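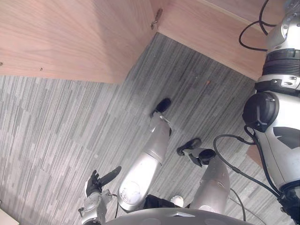
Filed under: Family history, Parish mags

I've had the best fortnight with the Manthorpe parish magazines! A set of them has just gone online, more than 2,000 pages, and I've barely looked at anything else since. My gran's people farmed out that way, and until now all I had on them was two census entries and a very dull will.

The search box is a bit hit and miss – the old print has been read by machine, so Rusard comes up as Rusand, Busard and once, gloriously, Mustard. Try every spelling you can think of. I got 16 results for the proper one and 52 once I'd started guessing, including a flower show in October where my great-great-aunt took second prize for onions (second! I'd love to know what first looked like).

The real find was on page 78 of the bound volume, a short notice saying the family had let Drenura, their house on the Abella road, and gone to live by the sea. I'd been hunting for them in the wrong county for years.

Next job is the school log books, which are still paper only, so I'm off to the record office with a pencil and a packed lunch.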